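Looking After the Room: Handout 7
Housekeeping Skills, Evening Group, Erndale

Welcome back, everyone, and thank you for bringing your own cloths last time. Tonight we leave the kitchen behind and spend our time on the whiteboard, which I know sounds like a small subject for a whole evening, but bear with me! A board gets used all day long and is usually cleaned in a hurry, and a good many of the gray, tired-looking boards I've met only wanted a little patience.

What to bring

One soft towel with a bit of nap to it, about the size of a hand towel. The Kumholm ones from the supply closet are fine, and so is anything similar from home as long as it's been washed without fabric softener. You'll also want a small spray bottle of plain water (600 ml is plenty) and a dry felt eraser.

Before you wipe

Take the loose ink off with the felt eraser first, working from the top down. Then look along the board from the side, with the ceiling lights on. Streaks and old haze that you'd never notice from the front will show up in the shine, and it's much easier to clean what you can see.

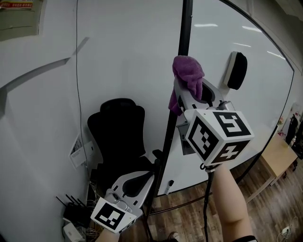
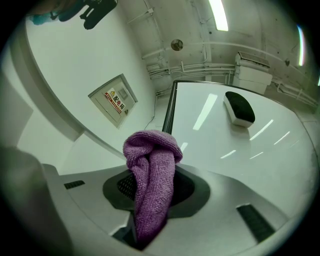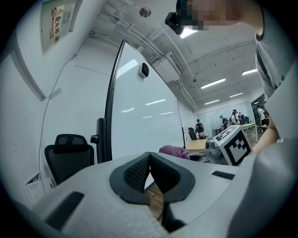
Fig. 1. The whiteboard corner. The purple towel is in the first two views; the last shows the board from low down, with the office chair beside it.

Wiping

Mist the towel, never the board, and fold it into a pad that fits under your palm. Go across in long overlapping passes and turn to a clean fold whenever the one you're using looks gray. On a rolling stand, put your free hand on the frame so the whole thing doesn't wander off across the floor while you work. (Mine did, in November, and took a coat rack with it.)

Don't forget the edges. Ink dust loves to settle where the surface meets the border, and a corner of the towel over one fingertip will get it out nicely.

For next week

Please read the Ruchti booklet up to page 12, and try tonight's method on any glossy surface at home. A refrigerator door is perfect. Bring the towel back washed, and we'll talk about drying and storing cloths.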